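How to Prepare for a First Appointment About a Specific Phobia

17 April 2019
By Treasa Mac Suibhne

A specific phobia is a strong and lasting fear of a particular object, animal, activity or situation. Many people arrange their lives around such a fear for years before asking for help. The guidance below is for adults who have been offered a first appointment with the Elden service and who wish to make good use of it.

Step 1. Keep a short record

Begin a written record at least 2 weeks before the appointment. Each time the fear arises, note where you were, what set it off, what you felt in your body and what you did next. A single line is enough. Include occasions on which you stayed away from something altogether, as these are easily forgotten and are often of most use to the person assessing you.

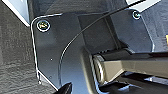
Two screw heads on a dark grey bracket.

Step 2. Rate each entry

Give every entry a score from 0 to 10, where 0 means no fear and 10 means the worst fear you can imagine. Do not return to earlier entries to adjust them. Scores that seem inconsistent are quite usual, and your assessor will want to see them as they were first written.

Step 3. Draw up a ladder of situations

On a separate sheet, list situations connected with your fear and place them in order, with the easiest at the bottom. A person who is afraid of moths might begin with reading the word on a page, move on to a line drawing, and finish with standing near a lit window on a summer evening. Leave gaps between the lines so that further steps can be added later. You are not expected to attempt anything on the ladder before you are seen.

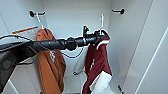
Some people find the upper part of the ladder distressing to write. If so, stop at the point you have reached and bring the sheet unfinished. Etelka Csonka, who leads the assessment team, advises against looking up pictures of the feared object in order to complete the list.

Step 4. Gather your details

Please bring the following:

your appointment letter;
a list of any medicines you take, including those bought without a prescription;
the name and address of your GP;
the completed Murnico questionnaire, if one was sent to you.

Tell us in advance if you have ever fainted at the sight of blood or during an injection. Treatment for this kind of fear differs in some respects, and a room with a couch will be booked.

Step 5. Decide who will come with you

You may bring a relative or friend. Agree beforehand whether that person will sit in on the conversation or remain in the waiting area. Companions are asked not to answer on your behalf.
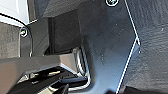 The first appointment lasts 90 minutes, with a break if you would like one. You will be asked when the fear began, how it affects your work and home life, and what you hope to be able to do. Exposure work does not take place at this visit. Any later sessions will be planned with you, and you may decline a step or ask for it to be made smaller.

If you need to change your appointment, contact Hicham Kamel in the bookings office as soon as possible. Should your fear become much worse while you are waiting, or should you begin to feel unsafe, speak to your GP or seek urgent help without waiting for the appointment.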